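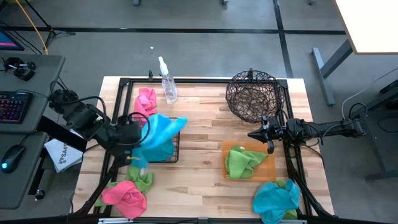

Fig 1. Cloth sorting cell, two arms. Cloth lifted by the left gripper, orange tray on the right.

WORK AND AUTOMATION, session 2
Handout: small tasks, changed jobs (the cloth bench)

Read before the seminar. Notes only, not a full text. The longer case write-up is in the course folder under Soltani.

1. Why cloths

Cleaning firms get through a lot of microfibre. Colour means area: one colour for washrooms, another for desks, another for kitchens and so on. Every site has its own version of the code, which is half the trouble. Somebody has to sort them after the wash, fold them, put them in the right container, hand them out before the evening shift.

Low status work. Usually not in anyone's job title. Done in the gaps, between other things, often standing up, often while talking. Keep hold of that last bit, it comes back in part 4.

Soltani = contract cleaning firm in our case. Main depot at Sulham, smaller one at Flilurbridge. 54 cleaners across the two, most part time, most on evening shifts. Cloth sorting was shared out informally at Sulham, and at Flilurbridge it was always done by whoever came in first.

2. What the bench does

Two arms over a wooden table, one from each side. Grippers with two fingers. Table has a metal frame round the work area, cloths in loose piles, a basket, a wire rack, a tray. Task: pick up one cloth, get it clear of the others, lay it where it should go. Supplier's name for the whole set-up is the Vuvton bench.

Things to note about cloth as a material
- no fixed shape, so no fixed place to grip
- two cloths stuck together look like one
- a crumpled heap hides what's underneath
- a folded cloth can come unfolded when you put it down

A person deals with all four without thinking. Compare the bottle: stiff, stands up by itself, same shape every time. If you were designing a task for a machine you would pick bottles. The firm picked cloths because cloths were where the time went. Big difference between "what is easy to automate" and "what the workplace wants rid of", see reading 2.

Also, please don't write "the robot replaced the sorter" in your essays. There was no sorter. There was sorting, spread over lots of people in ten minute bits. Ask where each bit went.

3. People round the machine

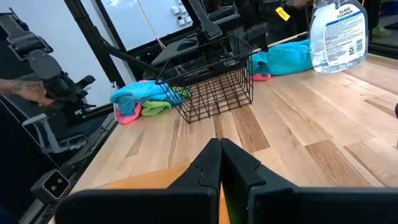 Fig 2. Seen from one gripper. Hand on the other arm at left, cloths and wire basket on the table, glass cleaner behind.

Pictures of automation in brochures tend to leave the people out. Look at the left side of Fig 2. A hand and forearm, holding the arm from underneath. Any honest job map of this bench has to have a line for that person, and for the office chair next to the table as well, i.e. sitting time, watching time.

New tasks the firm listed once the bench was in use (their words, shortened):
- laying out the piles at the start
- moving an arm by hand when it needs to be somewhere else
- pulling apart cloths that cling
- checking the basket and the tray
- keeping the table clear of stuff that drifts onto it
- writing down stops

None of these was in the first costing. The first costing had one line, "supervision", with no hours against it. When they kept a proper log through April it came to 50 hours at Sulham alone. Same month, 541 stops written down. Some very short. A stop was anything that made a person get up or reach in, so it's a count of interruptions to the person and says little about faults. Students mix these up every year!

Who did it? At first the shift leads, on top of their normal work. Then two cleaners were given the job for part of the week. Pay stayed on the cleaning grade. This was the main complaint in the interviews, well ahead of any fear of losing work. Quote to use: "I'm fixing a machine on mop money."

4. What changed for everyone else

Shift start. Used to be slow, people came in, sorted, talked, found out who was off sick and which building had a broken lift. Now kit is ready on the shelf, people pick it up and go. Management see this as the gain. Several cleaners said they now know less about the other sites than they did. Sorting was where the talk happened, no one had ever written that down as part of the job because why would you.

Bodies. Mixed. Less standing at a bench for most. More sitting and staring for the two minders, who both mention sore eyes and boredom. One liked it a lot and wants training on setting up the arms. One asked to go back on the rounds.

Knowledge. Older hands could tell a worn cloth by feel and would bin it while sorting. After the change worn cloths went out again until supervisors noticed streaks on glass. The fix was a person checking by hand once a week, so a bit of the old job came back under a new name (quality check). Very common pattern, look for it in your own placements.

Say over it. Cleaners weren't asked before the bench arrived at Sulham. At Flilurbridge they were, and they asked for one thing: keep the first ten minutes of the shift as paid time together. They got it. Flilurbridge has no bench yet so we can't compare results, only the proccess.

5. Terms

Task / job. A job is a bundle of tasks. Machines take tasks.
Residual work. What is left over for people once the machine has its share.
Minding. Watching and stepping in. Tiring in its own way.
Hidden work. Work that isn't on any list, e.g. the talk in part 4.
Grade drift. Duties change, pay grade doesnt.

6. For the seminar

Bring one task from a job you have done yourself. Paid or unpaid, doesn't matter. Half a page:
- what it involved, step by step
- who you talked to while doing it
- what you noticed by hand or eye that wasn't in the instructions
- who would have to be near a machine doing it, and what they'd be paid

Work in pairs, swap, and add a line the other person left out. We'll put these on the wall and sort them by residual work and hidden work. If there is time we'll redo the Soltani costing with the April hours in it. Bring a calculator or phone.

Reading 2 is essential, reading 3 is long, do the first half. Essay titles go up after the seminar.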